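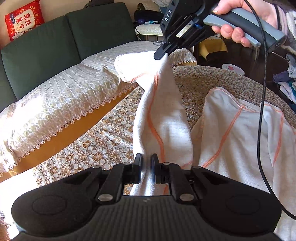

Is it necessary to turn every piece to the right side before I fold it, if I will turn it again when I put it on? The question came from a participant in the first evening of the course, and several others in the group agreed with it. My answer was yes for clothes and no for towels. The notes for today begin from there.

Home Textiles and Laundry Care
Krishnan Evening School, Clesunport
Handout for Unit 9: From the heap to the shelf
Version 2025-10-12

Please read sections 1 to 3 before the meeting. Section 4 we do together, so bring one towel and one garment with long sleeves. Other types of clothes are also welcome, but then you must share the table with your neighbor.

1. The surface

For this unit we work in the living room, not in the laundry room. Most of our participants live in apartments and they fold where there is free space: on the dining table, on the sofa, on the bed. All three are possible, with some differences.

A round table is good for small and middle pieces. For a large bath towel it is less comfortable, because there is no straight edge to align the cloth with. You can align the towel with its own seam instead. Hold the upper corner, let the rest hang, and wait until the cloth stops turning. Then look for the colored stitching and follow it with your eyes to the next corner.

If there is a lace tablecloth on the table, you can leave it. But check first the buttons, hooks and zippers of the garment. A hook can pull a thread of the lace, and to repair this takes longer than all the folding. The same is valid for a sofa with a crocheted or knitted cover. Close the zippers and put the piece down flat – do not drag it.

2. Reading the seams

Overlock stitching is the dense stitching that wraps the cut edge of the fabric. In many garments it has the same color as the cloth and is difficult to see. When the thread has a contrasting color, it helps us a lot. On a white sweatshirt with overlock in a strong color, the seams at the shoulder, at the sleeve and at the side make a kind of map.
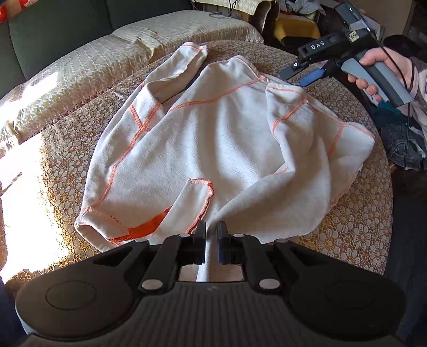 Figure 2. Cream-white garment with long sleeves and orange overlock seams.

Find the points in this order:

a) the hem
b) the two shoulder seams
c) the place where each sleeve joins the body
d) the cuffs

If you see the rough side of the overlock, you are looking at the inside. Put one hand through the hem, go up to the cuff, take the cuff from inside and pull it back slowly. Repeat for the other sleeve. With a thick fabric like fleece the sleeves often stay twisted, and you should straighten them before you continue.

Pockets need their own check. A paper tissue in a pocket is the most frequent complaint that we hear in this course.

3. Sorting the heap

In the May group we made a small exercise. Every participant folded one mixed heap without sorting, and then one heap of the same size with sorting. The unsorted heap took 11 minutes and the sorted heap took 9. These are the middle values of the group. The difference is not big, but the participants told me they felt less tired with the second one.

A mixed heap has usually dark heavy pieces, light towels and the small things that hide between them. Corduroy should come out early. It collects lint from the towels, and the lint goes deep between the ribs, so shake it away from the other clothes. Pieces with ruffles lie on top at the end. Socks you put on one side until you have all of them, and only then you make pairs.

Look also at the floor near the heap. Small items fall down easily, and on a dark floor you will not notice a dark sock.
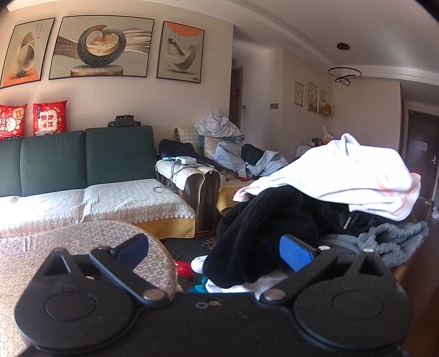
4. Practice in pairs

One person holds, the other person folds. After the towel you change roles.

Towel: take the two corners of one short side and give the other two corners to your partner. Stretch lightly. Bring the long edges together, then walk to each other until the short edges meet. The person who folds takes the towel to the table and makes the last fold there. If the folded towel has a hump in the middle, some air or a crease is inside, and you should open the last fold and smooth the cloth from the center to the outside

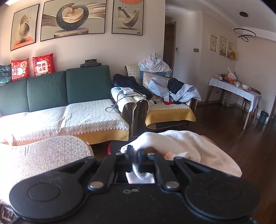 with the flat hand, without pressing too much. Some thick towels will keep a soft shape also after this. It is acceptable for the shelf.

Garment with long sleeves: lay it with the front side down. Fold one sleeve across the back, then the second. Bring the sides to the middle and fold from the hem up to the neck. A hood, if there is one, goes down over the back as the first step.

5. For the next meeting

Fold one heap at home with sorting and write down the order in which you took the pieces. Half a page is enough. Participants from the Geltudville branch can leave the paper at the reception there.

The spare copies of this handout are in the gray folder next to the ironing boards.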